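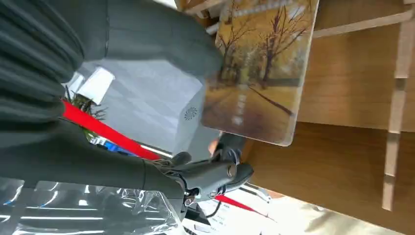

The hand with the painted board in it, November.

A robot hand that stops working is a nuisance. A robot hand that keeps working when it should have let go is a safety problem, and I'm tired of seeing the second one written up as the first.

Background, quick version. Allari sells the control software. Wevano does the integration. Tianyou Han was running the demo program the month it went wrong, and he has let me use his log, which more people in this business should do. The grip release failed. Stop command goes out, arm stops, fingers stay shut. Held for 192 seconds. Someone's glove was in there. Glove only, no fingers, thank God, and the glove came out flat as a stamp.

Incident report calls it a "delayed release event." Severity 2. Same score they give a dead status light.

Now the argument I keep hearing, and I'll be fair to it. A gripper SHOULD hold on when power or signal drops. If it's carrying something heavy over somebody's feet you don't want it going limp. Fine. Agreed. Åberg made that case in their reply to Han and as far as it goes it's right. But hold what, how hard, for how long? Holding position is one thing. This hand went on commanding force. The log shows the force setpoint never dropped after the stop, it just sat there until the watchdog gave up and cut the drive. A watchdog set to 192 seconds! Who picked that. I asked. No answer yet. 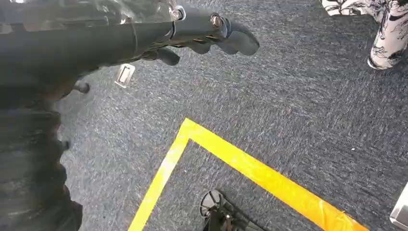 And the stop itself did what the paperwork says it does, which is my whole complaint. The stop was tested. Arm freezes, box ticked. The test sheet has a line for every joint from the shoulder to the wrist and then nothing. The fingers belong to a different supplier, Clalteck, so they're on a different sheet, and that sheet tests grip strength and cycle life and not what happens when someone hits the red button with a hand in there. Two sheets, a gap down the middle, and a person's glove falls right into it.

I went through the public logs Han put up. 534 runs. The late release shows up more than once before the glove, short ones, a second or so, cleared by themselves, flagged yellow. Yellow means somebody will look at it later. You know how later goes when there's a demo in the afternoon.

So then people say, keep everybody back. Mark the floor. I like a marked floor, I have laid plenty of tape in my life. But the tape only works if the job can be done from outside it, and most of the jobs these hands get are tabletop jobs with a person close by, becuase that's what customers want to see.

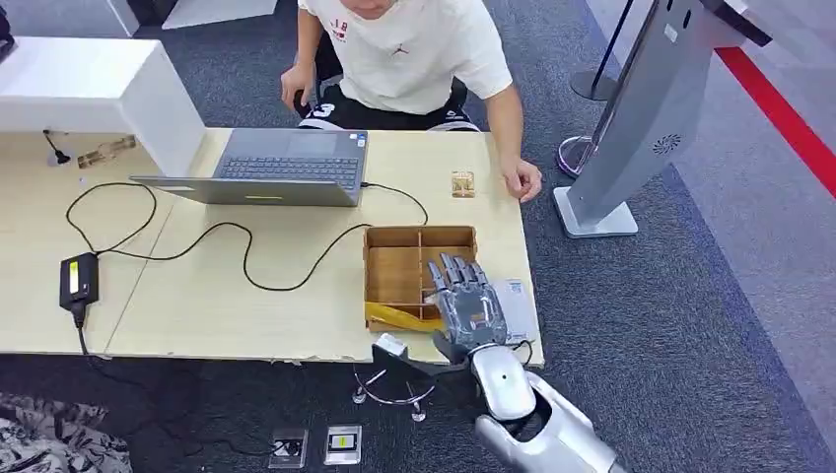
Stored force is the part the standards people need to get serious about. A squeeze that outlasts the stop can hurt you long after everything looks quiet, and looking quiet is what makes you reach in. Think about the ordinary setup: a man sitting at the table with his laptop, one hand resting on the tabletop, and across from him a robot hand with its fingers pressed to the edge of an open wooden box. That is normal working distance in this trade. If the box jams, he is going to reach for the box. I would. You would too. He needs to know that a stopped hand is a slack hand, or at worst a hand with just enough grip to keep from dropping what it's got.

What I'd ask for is not expensive. One release test, whole machine, arm and hand together, done by whoever puts it in the room. A cap on finger force after a stop. A release you can work by hand, on the wrist, no laptop, no password. Han's fix was a config change and a day of retesting. He ran it 50 times with a foam block and it let go every time, and he says himself that 50 isn't many.

Allari have the change now and say it's going in the next release, as an option. Off by default. I've written to ask them why off, and I'll post what they send me wether it makes me look silly or not. Meantime if you run one of these, put a foam block in it and hit stop. Use a clock.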